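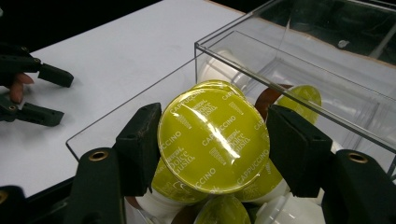

Figure 1. A NESCAFÉ Dolce Gusto Cappuccino capsule, foil lid facing up.

Paid to Be Noticed: Campaign Spending and Local Coverage in the Brundomgate Council Election

Final project report, Politics and Media
May 6, 2020

Why I chose this topic

I grew up in Brundomgate, and for most of my childhood the council election was something that happened to other people's letterboxes. Flyers came, my parents read them over breakfast, and then they went in the recycling. It was only when I started this course and we were asked to look at money in politics that I began to wonder who had paid for all that paper, and whether the people who paid for the most of it were also the people we ended up reading about in the news. Most of our class readings were about national campaigns, and they were wonderful, but I kept wanting to know what the same questions would look like in a place where the whole campaign can be run from somebody's dining table.

So my question is a small one. In the most recent council election, did the candidates who spent more money also get more attention from the local paper, the Pirnus Courier?

Background

The council has five seats, and 13 candidates stood for them. There is no spending cap, although every candidate has to lodge a return listing donations and expenses. Any single donation above $800 has to be shown with the name of the donor. Anything below that goes in as one lump, and this caused me a good deal of trouble later on.

Two local businesses turned up in the returns more than any others. Altine is a property developer with land on the eastern side of town, and Han is a family-run transport firm. Both gave openly and within the rules, and I want to say that clearly, as it would be easy to read a report like this one as an accusation. I was interested in the pattern and I have no complaint to make about the people.

How I went about it

I collected the returns from the council office in February, before the building closed to visitors, and I am very grateful that I didn't leave it any later. I then went through the Courier's online archive for the campaign period and saved every article, letter and opinion column that mentioned the election. This gave me 99 items. For each one I noted which candidates were named, whether they were quoted in their own words, and whether the tone seemed friendly, unfriendly or neither.

Tone was the hard part. I coded everything once, left it for a fortnight, and coded it all again without looking at my first answers. Where the two didn't match I marked the item as neutral. A second coder would have been much better, and my supervisor did warn me of this at the proposal stage.

What I found

The candidates who spent the most were named more often, as I had expected. What surprised me was that they were not quoted more often. A good deal of their coverage came as passing mentions, usually in stories on signs, mail-outs or a sponsored event, so the spending itself had become the news. The candidates with very little money were mentioned less, but when they did appear they were often allowed to speak at some length — mostly about roads, parking and the swimming pool.

The letters page was another story altogether. Both Altine and Han were discussed there again and again, while the news pages hardly touched on the donations at all. I can't say why. It may be that a small newsroom doesn't have the hours to read through the returns, which are handwritten in places and rather tiring on the eyes.

Tone showed no clear link with spending. The friendliest coverage went to sitting councillors, whatever they had spent, and I now think that already holding a seat may matter more in Brundomgate than money does.

Limits of the project

One election and one newspaper make a very small study. I left out community Facebook groups, where a lot of the real arguing goes on, and I had no way to trace the smaller donations. I had also hoped to interview candidates in person, but by March that was out of the question and only a few answered my emails.

If I were to carry on with this, I would go back over the two elections before this one and see whether the same donors come up. The older returns are kept in storage, and the council office has told me I can apply to see them once it reopens.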